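Folding elastic-waist jeans for a shelf or drawer

The method covers denim with a gathered waistband, either fully elastic or elastic at the back only. Jeans with a flat waistband can be folded the same way, but the allowance at step 5 is not needed.

The measurements refer to the Prandeck insert, which is 470 mm wide and 351 mm deep inside. For other drawers, measure the depth first and adjust the last fold. The test pair weighed some 526 grams and had no stretch in the leg. Lighter denim folds thinner and tends to reopen.

Before starting

Clear a flat table long enough for the full leg. A smooth top is better than a padded ironing board. Empty all pockets, including the coin pocket if there is one. Close the zipper and button, or tie the drawstring and tuck the ends inside the waist. Denim should be fully dry. Check the waistband and the thick seam at the crotch, which dry last.

Steps

1. Lay the jeans face up with the waist to your left. Pull each leg straight by the hem, not by the side seam.

2. Fold one leg over the other along the center front, so that both rear pockets are on the outside. Match the hems first, then the knees. The waist will not match exactly and should be left alone.

3. The crotch seam now sticks out as a small triangle. Fold it back toward the pockets until the edge is straight.

4. Smooth the fabric from the waist toward the hems with the flat of the hand. Do not smooth across the elastic. Stretching the gathers while folding gives a waistband that springs back later and lifts the top layer.

5. Bring the hems toward the waist and stop short of the elastic by two fingers. The ruffled part needs this gap. If the hems lie on top of it, the bundle is higher at one end and will not stack.

6. Fold once more in the same direction. Press along the rounded edge with the forearm for a few seconds. The edge will stay thick – four layers or more of denim do not take a sharp crease, and there is no use in forcing one.

7. Turn the bundle so that a rear pocket is on top. Flatten the pocket and push any loose fabric under the bundle.

Checking the fold

Lift the bundle with one hand under the rounded edge. It should hold together for the distance from table to drawer. If the lower layer drops out, the last fold was too short; open it and repeat from step 5.

Short creases across the top are normal in worn denim. A long diagonal crease means the legs were twisted at step 2.

Storing

On a shelf, alternate the waist ends left and right to keep the pile level. In a drawer, stand the bundles on the waist side with the rounded edge up. The Ueda divider works for this if the slots are set to the widest position. The Pornska one is too low for adult sizes.

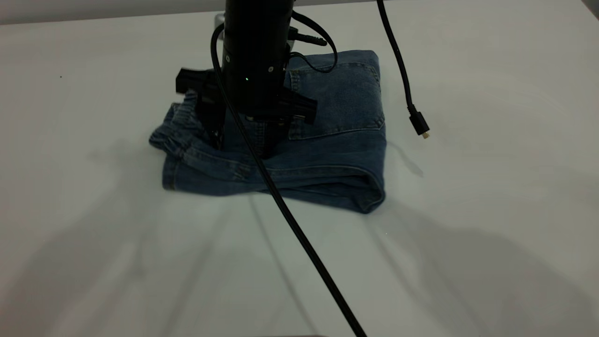
Tullholm, 20 December 2022

Elastic-waist jeans folded flat, rear pocket on top. The gathers extend slightly past the bundle on the left, and the rolled edge is at the lower right. The drawer measurements were added to the page after the May version.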